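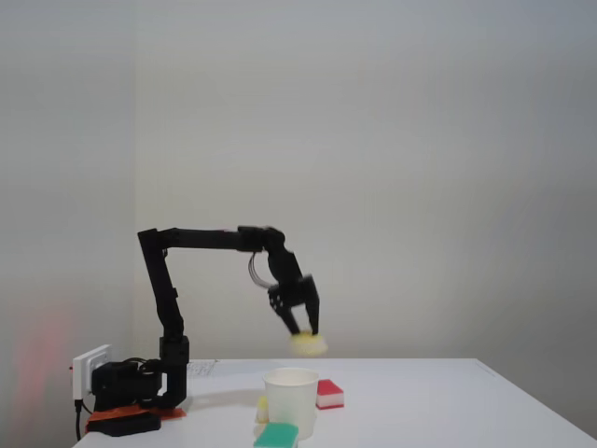
Arm over the table with the yellow sponge up, cup and the other sponges underneath.

Arm drops to the table on gripper overload, sometimes mid-carry

Forum: Small Arms and Desktop Manipulators > Faults and Repairs

ptang_j
Posts: 41

Six-servo arm, parallel two-finger gripper, Hestonis bus controller, 12 V supply. The task is pick and place of kitchen sponges around a paper cup. The arm has run this for weeks without trouble. Since the start of September it collapses now and then while holding a sponge.

Sequence from the log:

1. Gripper closes on the sponge, load reading climbs to the limit.
2. Arm lifts and starts the traverse.
3. Gripper servo reports overload.
4. Within one or two control cycles every servo on the bus goes torque-off.
5. Arm falls.

It fell on the cup twice and on the bare table the rest of the time. No broken parts so far, but the shoulder gear now has a click in it that I do not like.

Gripper torque limit is 700 (of 1000). Overload trip is at factory default. I have swapped the gripper servo for a new one and the fault came back the same afternoon. Is this a wiring fault or a settings fault?

Pongsak

ehebden
Posts: 1208

Settings, most likely. 700 is far too high for a sponge. A sponge never gives the gripper a hard stop. The fingers keep creeping inward as the foam compresses, the position error never closes, and the servo sits at its limit for the whole carry. The overload timer does what it was built to do.

Set the limit to 450 and command the fingers to a width, not to fully closed. Then post the temperature register after ten cycles.

Elsie

tanguy_c
Posts: 356

I agree that 700 is too high, but that explains step 3 only. It does not explain step 4. One servo in overload should release its own torque and leave the other five holding. If all six let go, either the host is sending a broadcast torque-off or the supply is sagging far enough to reset the whole chain.

Which exception handler are you running? The Roy driver used to catch any servo error and call disable on the entire bus.

ptang_j
Posts: 41

Roy driver, yes. Installed from the package, not modified. I will look at the handler.

Temperature on the gripper servo after ten cycles at 700: 61 C. At 450 with a width target: 44 C. No trips in the second run, but ten cycles is not enough to say anything. It was failing once in 50 or so.

pinyu_ng
Posts: 87

Before you blame the driver, check the cable at the wrist. In your photo the bundle loops out from the side of the arm and goes back in behind the gripper mount. I had a similar loop on mine and it was being pulled at one end of the wrist roll. The connector backed out by a hair and I got intermittent dropouts that were logged as overload, because the driver reads a missing status packet as an error and picks the last one it saw.

Put the wrist at both ends of travel with the power off and see if the loop goes tight.

ehebden
Posts: 1208

Possible, but he has replaced the gripper servo and reseated that connector in the process. The fault came back in hours. I would still start with the load.

pinyu_ng
Posts: 87

Reseating a connector on a cable that is too short gets you a few hours. That is how long mine lasted.

ptang_j
Posts: 41

Checked both.

Cable: loop has slack at both ends of wrist roll. Wiggled the connector with the bus polling at full rate, no missed packets in three minutes.

Driver: Clémence is right. The handler catches the status error, logs it, then calls disable_all. The log line has the gripper ID on it, so it looks as though only the gripper is involved.

tanguy_c
Posts: 356

Then you have the cause of the fall. The overload is only what sets it off.

Change the handler so that on a single servo error it does the following:

- freezes the goal position of the other joints at their present position
- leaves torque on
- stops accepting new motion commands
- raises an alarm on the host

Leave disable_all bound to the stop key and nothing else.

a_laskowska
Posts: 642

I disagree with that as a general rule, and I would ask people not to copy it without thinking. An arm that holds torque after a fault is an arm that can keep pushing on whatever it has run into. If the fault is a collision and somebody has a finger between the link and the table, freezing in place is the wrong answer.

The sensible version distinguishes the joints. Gripper overload: hold the arm, open the gripper. Shoulder or elbow overload: reduce torque in steps over a second or so and let it settle down slowly. Loss of communication: you cannot command anything, so the servo's own watchdog setting has to be right beforehand.

And a torque-off on the stop key is still an arm falling. Keep hands out from under it.

Aleksandra

tanguy_c
Posts: 356

Fair on the shoulder and elbow. I was thinking of the gripper case only. I would not open the gripper automatically, though. With a sponge it does not matter. With anything hard it becomes a dropped object.

a_laskowska
Posts: 642

Then reduce the grip to a holding level and wait for the operator. But if the servo has already tripped, it has released anyway, and you do not get to choose. That is the argument for keeping the load well under the trip level to begin with.

ehebden
Posts: 1208

Which brings us back to 450.

ptang_j
Posts: 41

Results.

Handler rewritten per joint, as Aleksandra describes, with a stepped torque reduction on shoulder and elbow. Gripper at 450 with a width target. Ran 400 cycles. Gripper overloads: 3, all on the same sponge, which is stiffer than the others. In each case the sponge was dropped and the arm stayed up. No collapse.

I also forced a trip by setting the limit back to 700 and closing on a wood block. Gripper let go, arm held, alarm came up on the host.

The shoulder click is still there. I have a gear set on order from Raklow and will open the joint when it arrives.

pinyu_ng
Posts: 87

Good. Try 400 on the stiff one, or open the width target by a couple of millimeters. And look at the horn screw before you open the gearbox. A loose horn clicks too.

ptang_j
Posts: 41

Horn screw was loose by a quarter turn. Tightened, and the click is fainter but not gone. Gears still going in.

Handler is posted in the files section under Roy patches. It has been tested on the Hestonis controller only. If anyone runs it on a Prurkent board, check the watchdog register address first, it may not be the same.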